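Home Blog Projects Parts bin About Contact

Two grippers, three hangers and a very long afternoon

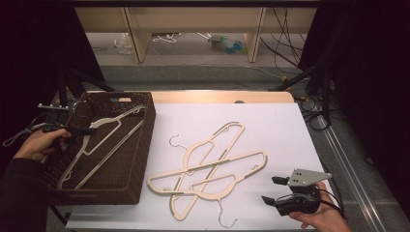 I've been wanting to compare fingertips properly ever since we moved to the handheld grippers in June, and last week I finally got two clear days to do it. The question is simple enough: for thin, flat, awkward things, do you want a stiff finger or one with a bit of give? I picked coat hangers because they are the worst object I know. Flat wooden ones, cream, with a wire hook that always points exactly where you'd like your fingers to go, and once two of them are lying crossed on the paper like that you have to decide which one is on top before you even think about closing the jaws. The task is to get them all into the brown basket, one at a time, then do it again. And again!

The two sets of fingertips are the Birlow, which is stiff all the way to the end, and the Parisi, which bends slightly in the last bit when it meets the table. Both fit the same body, so swapping takes a couple of screws and a mild swear word. I ran 540 picks in total, half with each, shuffled by a little script that Khurram Mughal wrote for me so I couldn't save the easy piles for my favourite.

And I did have a favourite. I was sure the Parisi would walk it. A bendy tip can slide along the table and get under an edge, and you can feel it working through the handle, a sort of soft scrape and then a lift. Lovely. It dropped 25 picks across the whole run. The Birlow dropped 87, nearly all of them the same way: tip lands a hair too high, jaws close on the top edge, hanger squirts off sideways.

So far so good for my hunch. But then I looked at the time per pick, leaving out the drops, and the Birlow was quicker on every sort of pile we tried. When it gets hold of something it really has hold of it, and you can swing straight over to the basket. With the Parisi I kept slowing down on the way across because the hanger would droop and twist in the fingers, and the hook would catch on the rim. I hadn't noticed I was doing it until Adi Krishnan played two runs back next to each other and just pointed at the screen.

Hooks deserve their own paragraph. Picking by the hook is tempting (it's the only bit that stands proud of the table) and it is nearly always a mistake with either tip. The wire rolls. I banned hook grabs after the first morning and went for the long wooden edge, near the middle, with the second hand ready to hold the other hanger down. Using the second gripper as a paperweight felt like cheating at first, but it cut out most of the tangles, and it's what I'd do with my own hands anyway.

Cables, then. I'd had the lead from the right hand running across in front of me and kept knocking the pile with it. Sending it off to the side instead was a five-minute job I should have done months ago. The white paper was Adi's idea, by the way, and it's a big help when you're going back through recordings and trying to see which edge belongs to which hanger - pale wood on a white sheet sounds hopeless, but the darker line round the edges shows up nicely.

The controller side was less fun. We're logging through the Fudbridge board, and I love it for being small and cheap, but it has a habit of losing the first moment of a recording if you squeeze too soon after pressing start. I now count to two before I move. Khurram thinks it's the buffer, I think it's the power supply, and we have a packet of biscuits riding on it. Our recordings folder stands at 2,062 clips now, counting the older ones from the Cundbridge setup, so I'd quite like to know before it gets much bigger.

Next up is a mixed pair: Birlow on the right for the grab, Parisi on the left for sliding under and holding. I tried it for ten minutes at the end of the second day and it felt brilliant, but I was tired and it may only have been the novelty. I've got shirts to try as well, once I can face putting them on hangers with anything other than fingers. If you've used a stiff tip with a thin rubber pad stuck on the inside, please tell me which glue you used, as mine peels off by lunchtime.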